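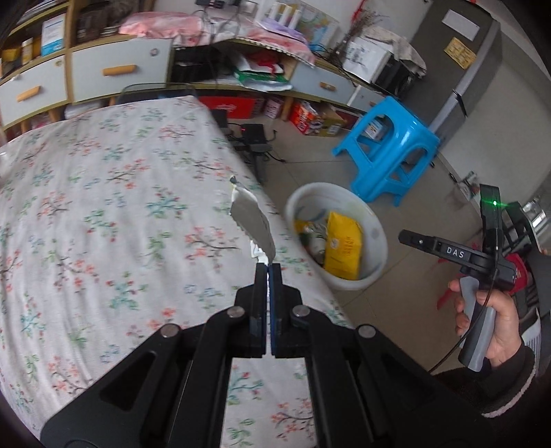 Tags: household, bedroom, small objects

# Jetia Bedroom Set

Jetia covers the tidying of one bedroom: a bed with a flowered sheet, a long low cabinet along the back wall, and the things that collect on and near them. It has 861 clips. Of these, 655 are labeled and the rest are still in the queue.

## Contents

- Snacks and jars
- Bucket: white plastic, used for packaged items
- Stool: bright blue plastic
- Cabinet: drawers, open shelf, top surface

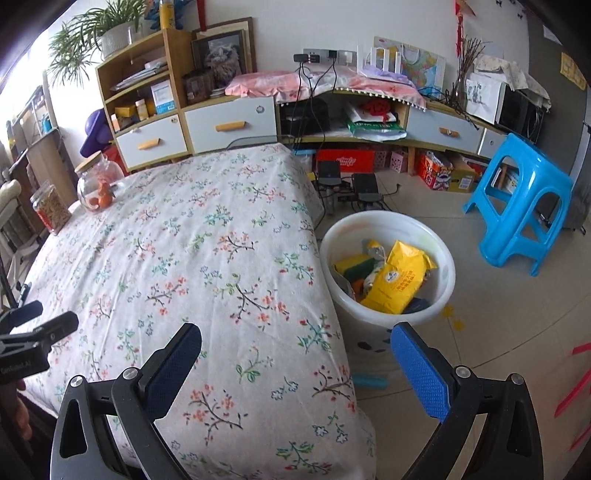 Clips run roughly 20 seconds. Labels use the Fotumis word list, version 4. A bag is "bag" even when it is folded flat. Jars and canisters share one label. The bucket is "bucket" whether it holds food or bottles.

## Known issues

Drawer labels count from the left. Older files counted from the door, and a few of those are still mixed in. Plants have no label yet.

## Related

Zisard (kitchen) uses the same folder layout.

Contact: Siqueira data desk | Back to top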